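Search this site Search Go

Technology & Work | Local business

Reading time: 4 minutes

Robot arms sent back to school to learn about felt pens

November 2022

A company that set out to take the drudgery out of tidying up has so far managed it by paying people to tidy up, very slowly, through a robot.

Rimeo, which moved into the old seed warehouse on the edge of Imarstead two years ago, opened its doors to neighbours and the local press this month to show how its machines are taught. Visitors hoping for something with legs were directed to the biscuits. What the firm has is pairs of arms, bolted down in boxes a little larger than a kitchen worktop, and a rota of staff who drive them.

The arms are not programmed in the way most of us would picture it, with somebody typing long into the night. An operator sits nearby with a second, lighter pair of arms, takes hold of the handles and does the job. The robot copies every movement as it happens, and a computer keeps a record of the whole business: where each joint was, what the cameras saw, when the fingers closed. Do that often enough, the theory goes, and the machine can have a stab at it unaided.

"Often enough" is the part that takes up the day. The present task, known in the building as Mussa, involves picking up marker pens and putting them away, with some folding of cloths on the side for variety. Rimeo has recorded 1513 goes at it so far. Of those, 426 were thrown out, mostly for hesitation. A robot taught by people who dither will dither too, and the firm says an early version of Mussa learned to hover over a pen for several seconds before picking it up, in the manner of someone choosing a chocolate.

New operators get a morning's practice before anything they do is kept. They are told to move at a steady pace, to use both arms if the job calls for both, and to refrain from showing off. They are also told to make mistakes and put them right. If every recording shows a pen picked up perfectly, the robot has no idea what to do on the day it drops one, and simply carries on miming the rest of the job with nothing in its grip. The firm played a film of this. It was the most popular item of the afternoon.

Between goes, the pens have to be messed up again. This is done by hand, from a printed sheet that says how they should be strewn, after it emerged that people left to their own devices are hopeless at making a mess. They lay pens out neatly, or in the same untidy way every time, and the robot learns that one untidiness and no other. Parents of small children at the open day offered their services and were thanked.

Members of the public were then allowed a turn. The handles are light and the arms follow quickly, and for the first few seconds it is all rather thrilling. After that you find out how much of picking up a pen is done by feel. There is no feel here. You are looking at two small fingers at the end of somebody else's elbow, and judging by eye whether they are on the pen, above the pen or pushing down on the worktop beside it. Your correspondent got one pen off the surface at the fourth attempt and was told, kindly, that it would not be kept.

Bringing the two grippers together is harder still. Beginners tend to forget one arm altogether while they concentrate on the other, and the forgotten one sags gently towards whatever is underneath. Experienced operators say it takes a fortnight before the second arm stops feeling like a guest.

There are 36 people on the rota, most of them part-time, working in short spells to spare their shoulders. Several came from the packing sheds, where they did much the same thing with their own hands and rather faster. Pay is a little better and the chairs are a great deal better. Asked whether they minded teaching a machine to do a job, one operator said that at its present rate she expected to have drawn her pension first.

The rate is improving, in fairness. On its own, with nobody at the handles, the robot now manages to clear the pens in about 39 goes out of every hundred. In spring it managed none, and in one trial it tidied away a piece of its own cable. Rimeo would like to see the figure well past ninety before it shows the thing to customers, and it would not be drawn on who the customers are, beyond saying that schools and nurseries had been in touch and that their enthusiasm was "considerable".

Next on the list is a project called Atine, which will move on to laundry proper: shirts, pillowcases and, if the grant comes through, socks. The firm is cautious about socks. Cloth never lands in the same shape twice, and pairing it up asks for a sort of judgement that defeats plenty of households. Recording is due to begin once the last few hundred Mussa goes are finished. 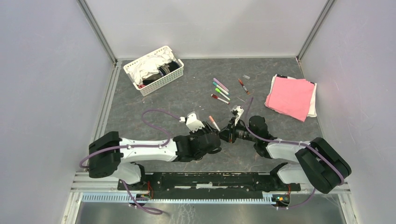
The parish council has asked whether Atine will mean more cars in Station Lane at shift changes. Rimeo says it will take on a few extra operators but that most of them cycle, and it has promised to put up a second bike rack by the side gate. Anyone wanting to apply for the rota can pick up a form at the front desk. No experience is needed, though applicants are asked to mention any trouble with their wrists.

Filed under: Imarstead, Jobs, Machines & Gadgets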